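*Notes for week 6. Read these before the studio session, and bring your bag of objects with you (see the end).*

Last week we finished with the question Kirsty Aitken asked from the back row: if the eye is so good at seeing depth, why do beginners' drawings come out so flat? I've been thinking about it ever since, and this whole handout is my attempt at an answer. The short version is overlap. It's the oldest depth trick in drawing, it needs no ruler and no vanishing point, and it is wonderful once you start to notice it!

## 1. What overlap does

When one shape interrupts the outline of another, we read the interrupted one as farther away. We do it instantly, and we do it even with the plainest shapes. Draw a full circle, then draw a second circle whose outline stops where it meets the first. You now have a near disk and a far disk on a flat piece of paper. Nothing else on the page says "space," and yet there it is.

The place where the far outline runs into the near one makes a little T. The top bar of the T belongs to the object in front, and the stem belongs to the one behind. I'll call these T-joints for the rest of the term. Get used to hunting for them. On the bus, at the sink, in the grocery line, wherever there's stuff in front of other stuff, there are T-joints everywhere.

Two things go wrong with T-joints in student work:

- **The kiss.** Two outlines touch at one point and neither covers the other. The eye can't decide which is nearer, so both get pulled to the same distance. Move one of them. Even a small move fixes it.
- **The shared edge.** The side of the jug lines up exactly with the side of the box behind it, so a single line has to do two jobs. Again, shift something, or shift your chair.

## 2. Overlap gives order, and only order

This part surprised me when I first learned it, and I still love it. Overlap tells you which thing is in front. It says nothing at all about how far in front. A playing card laid on top of an envelope and a fence post seen against a hill make the very same T-joint.

So overlap is a ranking. To turn the ranking into real distance you need help from something else:

- Size. If you know two cups are alike and one is drawn smaller, the gap between them opens up.
- Height on the page. For things standing on the same table, the base of the far one sits higher.
- Shadow. A shadow that touches its object says "resting here." A shadow that has come loose says "lifted."
- Edge quality. A crisp edge comes forward and a softer one drops back.

Try the cup exercise from page 2 of your packet again with this list beside you. Draw the same pair of cups three times, keep the T-joint exactly the same, and change one helper each time. The far cup will slide back and forth like a drawer.

## 3. Why we draw what we can't see

Back to Kirsty's question. Beginners know too much. They know that the plate is round, so they want to draw all of it, and the loaf in front gets squeezed or pushed aside until the whole plate can show. Every object gets its own clear patch of paper, like coats on hooks. It's a fair way to make an inventory, and small children do it with great charm, but the depth drains right out.

The eye is happy to fill in the missing part by itself. Give it a third of a plate rim and it will supply the rest, smoothly, behind the loaf. You can trust it with surprisingly little. My own rule is that I leave at least one object in every still life with less than half of it showing, and it's usually the part of the drawing I like best.

There is a limit, of course. If the visible bits of a thing don't line up, the eye refuses to join them. A broom handle that goes in behind a bucket on one side has to come out at the right place on the other. So draw the handle straight through, lightly, as if the bucket were glass, then lift the hidden part out with your eraser. This is called **drawing through**, and I'd like to see faint traces of it in everything you hand in this month. Please don't clean them all up!

## 4. Looking at the Wastlow sheets

The Wastlow folder in the print room has a run of market drawings by Elfriede Teuber, made on Saturdays in the town of Gromusitz. Ask for sheet 2,451 first. It shows a stall of pots, and she has let nearly every pot disappear behind its neighbor. I counted the T-joints along the front row once and gave up, happily, somewhere past the second crate.

Then ask for sheet 3,485, done from the same stall. Teuber has moved her stool to one side and opened gaps between the pots. The drawing is neater, and each pot is lovelier taken alone, but I find the stall much shallower. Put the two next to each other and let your eyes go back and forth for a few minutes. Write down which one you could walk into.

Look at her pencil pressure too. At each T-joint the bar is dark and the stem fades a little just before it arrives. That small fade is worth stealing. It puts a sliver of air between the two things, and it takes no time at all.

## 5. Piles

A row of pots is polite. A pile is where it gets exciting, because in a pile nothing stands up straight, the things lean and tuck under one another, and cloth goes wherever it pleases. One object may be behind its neighbor at one end and in front of it at the other. There isn't a single ranking from front to back anymore. You have to decide again at every crossing.

My order of work for a pile:

1. Squint, and find the outside shape of the whole heap. Draw that first, with straight lines.
2. Find the top object, the one nothing else covers. Draw it complete. It's your anchor.
3. Work outward and down from the anchor. Each new shape starts from a T-joint you've already drawn.
4. Leave the dark gaps as plain dark shapes. They hold the pile together, and they're often easier to draw than the things around them.
5. Watch patterned cloth. Dots or stripes will tempt you to draw the pattern before the fold. Place the fold first, then let the dots get cut by it.
6. If the pile sits in a container you can see through, such as a wire bin, leave the mesh for the very end. It overlaps everything behind it, so a few broken lines of it will push the whole heap back in one go.
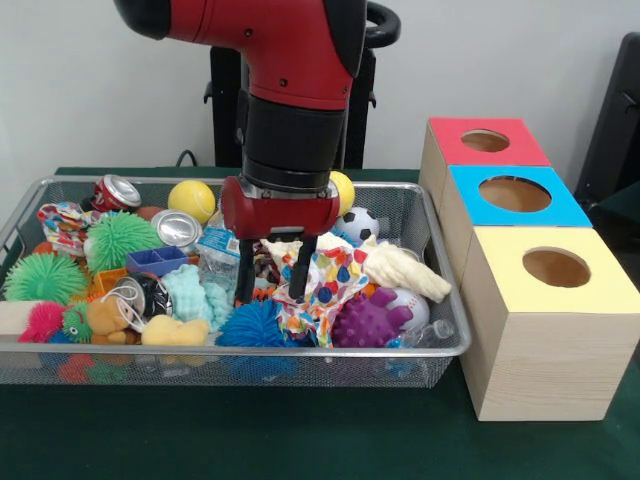
## 6. For the studio session

Bring one bag of mixed household objects, things you don't mind seeing tipped into a heap. Soft and hard together is ideal. At least one item should be long and thin, and at least one should be cloth. We'll use the Albers paper, the 300 gsm, which stands up to plenty of erasing.

We'll do two drawings:

- **Warm-up.** T-joints only. No full outlines, just the little junctions scattered over the sheet where you find them. It feels odd for the first few minutes, and then the pile begins to appear between the marks. I can't wait for you to see it happen.
- **Long drawing.** The pile in full, drawn through, with the hidden lines left faint. Choose one helper from section 2 and push it hard. Write its name in the corner so we can talk about it at the wall.

If you missed the June session on shadows, borrow someone's notes beforehand, especially the part on contact shadows. A heap has dozens of them.

Reading for next time: the Rarnau packet, chapter on edges. Skip the color plates for now and spend your time on the charcoal studies at the back.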